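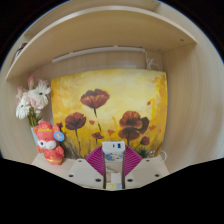

Poppies, daisies and the LED bar with its cable at large.

In defense of the dangling cable

There is a kind of home advice that can't look at a shelf without wanting to fix it. I read a lot of it over the winter, for the same reason other people watch shows about surgery. The general message is that a shelf should hold few things, that those things should be related to each other, and that any evidence of electricity should be hidden from guests as if it were a drinking problem.

I'd like to speak up for the other kind of shelf. Mine is a cubby in pale wood, and it holds a painting of poppies, a glass vase of cut flowers, a toy, and a light bar mounted under the board above. The light bar has a thin white cable, and the cable hangs down at the right-hand end in a couple of lazy loops. It has hung that way since April. I own a bag of cable clips, bought for this exact purpose, 25 to the bag, and I could tell you which drawer they're in.

The clips have stayed in the drawer because every time I stand there with one in my hand I start looking at the painting. It's mostly yellow and gold with big dark poppies on it, done in loose strokes, and it leans against the back of the cubby. I bought it at a church sale in Barros for less than the price of lunch. Hanging it properly would mean a nail, a level and an argument, and leaning has the advantage that you can change your mind in four seconds. Design people have caught on to leaning, I notice, and now charge for it.

Then there are the flowers. According to the Fastham catalog, which arrives at my house addressed to a previous tenant, real flowers should never be placed near painted ones, as the two "compete." I've been watching mine for some time and have seen no sign of hostility. The gerberas are white, the poppies are a sort of dark brick red, and they seem to get along better than most of the people at my last family dinner. If anything the painting picks up the slack in the second week, when the cut flowers have started to lose heart and I haven't gotten around to replacing them.

The toy stands in front of the vase. A friend with taste – every household should have one, to be visited sparingly – once moved it to the back while I was making coffee. It was in front again by evening. I didn't see who did it, but the suspect is short and goes to bed at eight.

What bothers me about the tidy-shelf school is the arithmetic. The catalog sells a concealed lighting kit under the name Nemoline, item 2112, for 115 dollars, and what you get for your money is light coming from a place where you can't see anything making it. I already have light. I can also see what's making it, and in all this time I have not once been upset by the knowledge. There's a small hole near the end of the upper board, too, left for a screw, and I suppose there is a little plug for that, sold separately, in a choice of finishes.

I'll grant the other side one thing. My sister-in-law in Revard has a shelf with a single gray bowl on it, and it is a beautiful shelf, and I've stood in front of it holding my coat and felt that my life could be different. The feeling lasted until the car. You can't put your keys in the bowl. I asked.

A shelf in a house where people live is going to collect whatever those people like, plus whatever they were carrying when the phone rang. Some of it will be good, and a light helps you find the good part. I would sooner spend 100 dollars on flowers and let the cable go where it wants.

The clips are available, if anyone would like them. The bag has never been opened.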